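Visit report: open day at the Godado robotics lab

I went to the Godado open day on a Sunday in May. I run a small assembly shop and we have been talking for a while about putting in a robot arm for light handling work. What I wanted from the day was less about the robots themselves and more about the rules people work by when they run them. Godado had listed a session called "House rules for recording and handling," so I booked that and fitted the rest of the visit around it.

The lab is on the second floor of the old Kneževič building, up a ramp from the parking lot and then an elevator. Doors opened at 10. Sign-in was a paper sheet and a visitor badge, plus a single page of safety notes you had to read and initial. The page was short and clear. No loose scarves or lanyards past the yellow line, hair tied back, no reaching over the line for any reason, phones in pockets while an arm is powered. Badges were the clip-on kind, which fits with the lanyard rule. At our shop we hand visitors a lanyard, so that is one thing to change already.

The group had 11 people in it. Most were from small manufacturers, and there were two teachers from a technical college. Our guide was Bimla Kaushik, who looks after procedures for the lab. She started at the whiteboard and stayed there for the first twenty minutes, going over how the lab splits its rules into two sets.

The first set is about people. Each cell has its own risk assessment, and it belongs to the task as well as the arm. If the task changes, the assessment gets read again and signed again, even if the arm has not been moved. She said this is where visitors usually push back, and one of our group did. He asked whether a change of part really counts as a change of task. Her answer was that it does if the new part has a different weight, has an edge that can cut, or needs a different grip. If none of those apply, the operator writes one line in the log and carries on.

The second set is about the work. These are the rules for setting up a cell, running a trial and writing down what happened. The lab uses a written procedure they call Clullel, now in version 5. It started as a list taped to a cabinet and is now a binder with a copy at every cell. A few of the pages were passed around.

The cells are along the window side, with a walkway marked on the floor. We stood behind the line while Marin Stan, one of the operators, went through the setup rules for the block handling task. The first rule is a clear surface. Anything that is not part of the trial comes off the table before power goes on, and that includes pens, tape rolls and the operator's own coffee. The second rule is that the table gets wiped at the start of every session and after each break.

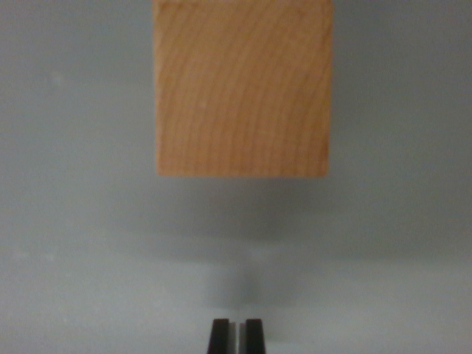

Next comes the rule on the object. One trial, one object, unless the trial sheet says otherwise. Marin said they were loose about this in the first months and it cost them. Spare parts were left at the side of the table, and later it was hard to tell from the records which part a trial had been about. Today the spares stay in a bin on a shelf behind the operator, and the bin has a lid.

I asked why they train new operators on something as simple as a block of wood. He said a plain block makes it easy to see whether the person is following the procedure. With a complicated part, a new operator gets busy with the part and skips steps. New people stay on blocks until they have done a full week without a missed line on the sheet.

The rule on stopping took up the most time. Anybody in the room can call a stop, visitors included. The word is "stop" and no other word is used for anything that means stop. Once a stop is called, the operator presses the button first and asks questions second. The restart has to be done by the operator who was running the trial, from the operator's side of the cell, after looking at the whole table and saying out loud that the area is clear. No one else may say it for them. There is a stop button at each end of every bench, and they are tested each morning. The test goes in the log with initials.

I looked through the log for the cell we were standing at. It had 169 entries for the month so far. Most were a single line. The stops were marked in the margin with a square, and each one had a cause written next to it. The causes were ordinary things such as a visitor stepping over the line, a cable tie working free, or a sheet that did not match the trial. Bimla said an early version of the log had a box for whose fault it was. They took the box out, and the number of stops written down went up.

Then there was the rule on speed. New tasks are run at reduced speed for the first five trials, with a second person watching. The second person has no other job during that time and is not allowed to talk to the operator except to call a stop. After that the speed can go up in steps, and each step is written on the sheet. If anything about the gripper is changed, the count goes back to zero. One of the teachers asked if people get impatient with that. Marin said yes, they do, and that the sheet still has to be filled in.

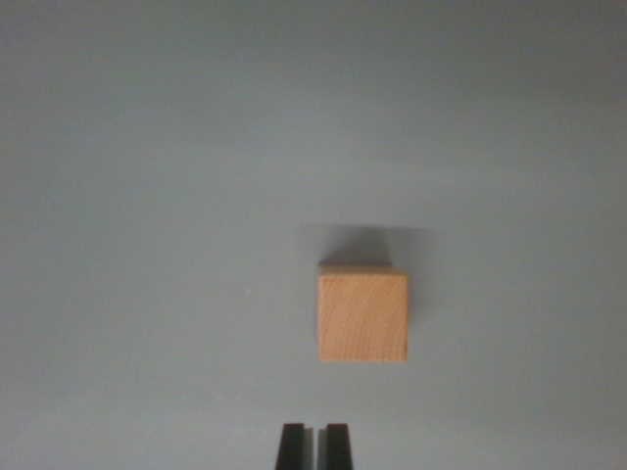 Lighting has a page to itself, which I had not expected. The overhead lights are switched on ten minutes before a session and the window blinds stay in one position all day. If the blinds have to be moved, that goes in the log too. Shadows on the table are allowed. What the rule asks for is that the light does not change partway through a set of trials. We have a skylight over the bench where I was thinking of putting an arm, so I wrote that down.

Checks on the gripper are done before each session and again at the end. The operator looks over the fingers for wear, opens and closes them once with nothing between them, and confirms that the screws are tight. The check has its own card. A finger with a chip in it is taken out of use that day, and the lab does not repair fingers.

After the cells we moved to the records room, which is really a desk and two cabinets. Every trial has a number, and the numbers are never reused, even when a trial is thrown out. They were up to 1230 on the block task. A failed trial is kept along with the good ones and marked as failed. A trial where the procedure was not followed is also kept, under a separate mark, and does not go into any results. The difference between those two marks came up several times. A failed trial means the steps were followed and the task did not get done. The other mark means the steps were not followed, whatever the arm managed to do.

Grornora, a supplier of guarding and floor marking, had a table in the hallway with samples and a price list. I took the price list. The floor tape looked tough enough for our place, but their fence panels only come in one height, and it is too tall for the beam we have. Lunch was sandwiches and was included.

The afternoon session was a question hour. It was a bit uneven. A couple of people wanted advice on which arm to buy, and Bimla said the lab does not give that kind of advice. I asked how much of the binder a shop with six employees would need. She suggested starting with the stop rule, the clear surface rule and the log, and writing the remaining pages after a month of using those. She also said to have the people who will run the cell write the pages themselves, and to keep each one to a single side of paper.

Things I would have liked more of: the risk assessment form went by quickly and we were not given a blank copy. Sound was also a problem at the cells, with the ventilation running and a second tour group close behind us. If you go, stand near the front.

Practical notes for anyone thinking of the next one. Booking is by email and each session is booked separately. Closed shoes are required and they do check. Parking is free on Sunday but the lot was full by 10:30. The tour portion takes an hour and a half, all of it standing, and they will bring a stool if you ask at sign-in.

I have asked for a copy of the gripper check card and will pass it on to our floor lead when it arrives.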